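Kendmont's jobs number looks better than it is
December 23, 2025

The county put out its year-end employment sheet last week, and the headline says Kendmont added 643 jobs since September. I've had three readers forward it to me with cheerful notes attached. I'd hold off on the cheer until you've read page four.
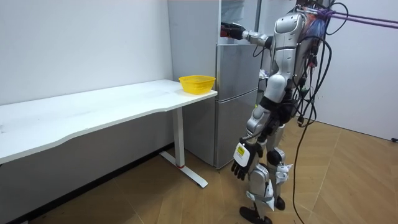
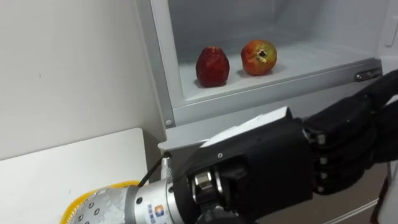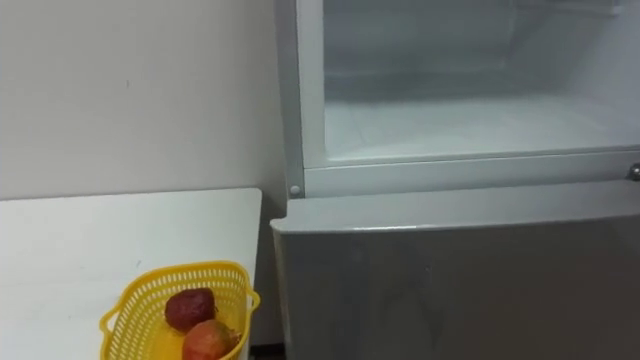 Page four is where the county breaks the gain down by type of work. Of the 643 new positions, 326 are listed as seasonal, mostly in warehousing and retail. Those jobs show up every fall and most of them will be gone by the end of January. The sheet says the total is "not adjusted," in small print, under a chart with a very large green arrow on it.

Take out the seasonal work and you have 317 jobs left. Then there's the matter of Cuvix. The company moved its billing office here from the other side of the county line, and its 272 employees are now counted as Kendmont jobs. I'm glad to have them buying lunch downtown. But they had these jobs in August, they have the same jobs now, and a good many of them live where they always did. Calling that growth is a stretch.

So we're down to 45. For a town with a hospital, two industrial parks and a tax break program that gets renewed every time it comes up, that's a thin fall.

Jinfeng Dai, who runs the hiring desk at Broment, told me she doesn't recognize the boom in the county's write-up. "We posted the same number of openings as last year," she said. "What changed is how many people applied for each one." She had night-shift openings sit for weeks two years ago. This fall they filled in a day or two, some with people who were plainly taking a pay cut.

You'd expect the county to mention that somewhere. The same sheet reports 1,529 residents filing for unemployment benefits during the period, but it gives no figure for last year, so there's no way to tell from the document if that's up or down. I asked for the earlier number on Thursday and was told it would be "part of the full report." Nobody could say when the full report is coming out.

Then we get to the promises. Hjaltadóttir, the food packaging firm, is listed under "anticipated gains" for next year, with no number beside it and no start date. It was on last year's list too. The lot it's supposed to build on has a sign and a chain-link fence.

I don't think anyone at the county is lying. Each figure on the sheet may well be correct. My complaint is with the arrow, and with the council members who were quoting it by the next morning as a reason to extend the tax breaks again. If they plan to vote on it this winter, they should ask for adjusted numbers first, with last year's beside them.

I'll run the earlier benefits figure when I get it.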